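[olanero-users] Re: weight check node and the wrist view

From: Citlali Bermúdez
To: olanero-users
Date: 10/06/2025

Hi Shirley, hi all,

I went through the scale task with the current Olanero branch and I think I can answer most of your message, which is quoted further down. Two stills first, wrist camera and then fixed camera, so we are all talking about the same setup. Same scale, same blue cup, same yellow bottle in both.

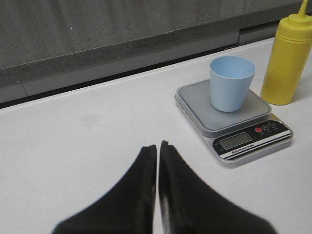
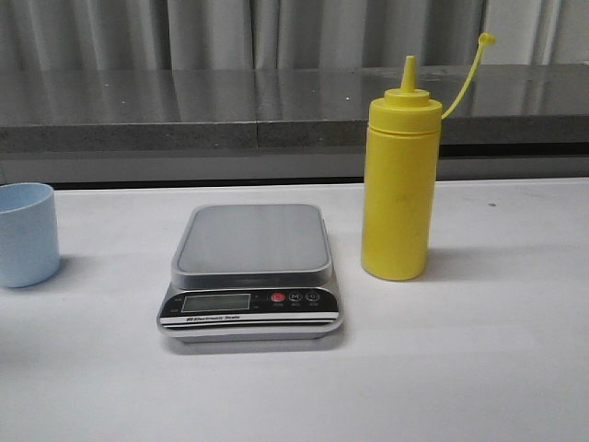

1. Deciding that the cup is on the scale

Shirley Ross wrote:
> The placement check passes on the wrist camera and fails on the fixed
> one, or the other way around, depending on the episode. I have been
> taking whichever result comes in last. Is there a recommended way to
> merge them? I would also like to know if the mask for the fingers is
> supposed to be on by default, and whether anyone reads the display
> for the success label. My config is the stock one from Malico with
> the timeout raised from 2000 to 3000 ms.

Don't take the last result. The two cameras are not synchronized in the stock config, so the last one to arrive can easily be the older one. In the stills above the cup is on the platform in the wrist view and at the left edge of the frame in the fixed view, with the platform bare. Both detections are correct for their own moment. If you merge them by arrival order you get a cup that jumps.

What I do now is key every detection by capture time and drop any pair that is more than one control cycle apart. The merge node then has three outputs: on, off, and unknown. Unknown goes back to the planner as "look again", with the arm held still. It adds a short wait but I have not had a false "on" since I changed it.

Raising the timeout to 3000 doesn't help with this. It only makes the node willing to wait longer for a stale message. I would put it back to 2000.

2. Objects at the edge of the view

The fixed camera loses part of the cup when it stands far left. The detector still returns a box, but the box center is shifted toward the scale, and the planner uses that center as the grasp point. There is a flag for this, reject_clipped, and it is off by default. With it on, a box touching the image border is kept for tracking but never used for grasping. The bottle has the same problem in the wrist view, where the nozzle runs out of the top of the image.

We could also move the fixed camera. I would still keep the flag on.

3. The finger mask

Yes, it should be on. The fingers take up a good part of the lower middle of the wrist image, and without the mask the segmenter sometimes joins them to the dark control strip of the scale when the arm comes in low. The mask that ships with Malico was drawn for a different finger shape. Please regenerate it with the tool in the Widatberg repo. Run it with the gripper closed, then again with it open, and take the union of the two. Grow the result by a few pixels, as the outer edges of the fingers are blurred in the wrist camera.

4. Reading the display

I would not use it for the success label. I can't make out any digits on the display in either still, and the text recognizer returns either nothing or the words "Electronic Scale" from the strip under it. I filtered for numeric strings and was left with very little. Of 1371 episodes in my set I now label all of them from the merged placement check alone, and I look by hand at the ones that end in unknown.

If someone wants the weight itself, I think a scale with a serial output is the way to go. Ung has a driver stub for that but it has not been touched since July.

5. Still open

The thin strap on the bottle cap shows well in the fixed view and comes out as a separate object about half the time. It then gets its own collision box, and the planner refuses paths that pass well clear of the bottle. I have a patch that attaches any small region to the nearest larger one of the same color. It works on this table. I don't know what it does with two yellow things close together, so I have not pushed it yet. If you have episodes like that, please send me the paths.

Shirley, can you rerun with the timestamps keyed as in point 1 and the new mask, and post the count of unknowns? Leave the rest of your config as it is for now, so we change only those two things.

Regards,
Citlali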